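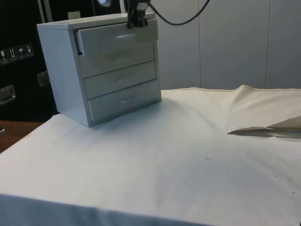
Jagadeesh Kurup wrote to us and asked why a wooden drawer gets stuck in summer but slides well in winter. He says his grandmother in Carrasco rubs a candle on hers, and he wants to know if this is only a trick.

It is a good question, and the candle is a real help. First we must talk about wood and water.

Wood Drinks From the Air

Air always has a little water in it. We cannot see this water, because it is a gas. It is called water vapor. On a sticky summer day there is a lot of it, and on a cold day with the heating on there is much less inside the house.

Wood comes from trees, and a tree moves water through very thin tubes. When the tree becomes a board, the tubes are still there. The walls of the tubes take in water from damp air and get thicker. The whole board grows wider – only by a little, but a drawer does not have much space to spare.

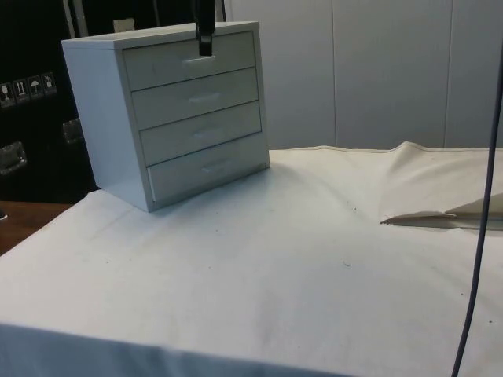 A small chest with four drawers.

Across, Not Along

Boards grow across the grain. The grain is the lines you see in wood. Along the lines the board stays almost the same length. So a drawer front may become too tall for its opening and still not be too long.

What Is Friction?

When two things rub together, they slow each other down. This is friction. Rub your hands fast and you will feel it as heat. A swollen drawer presses hard on the wood next to it, and more pressing makes more friction.

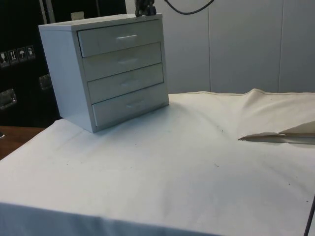 Drawers need a small gap between them.

The candle leaves wax on the wood. Wax is smooth, so the drawer slides more easily. It does not make the wood smaller.

Try It at Home

Take two wooden rulers. Rub candle wax on one side of the first ruler. Put a coin on each and lift one end slowly. Which coin slides first? Write it down and try again – one time is not enough to be sure. 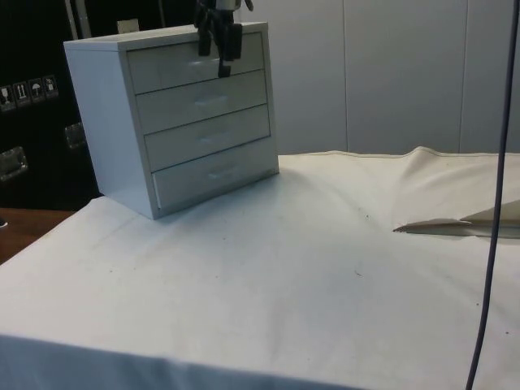 Page last changed: October

New words: vapor, grain, friction, swollen. Ask a grown-up before you put wax on any furniture.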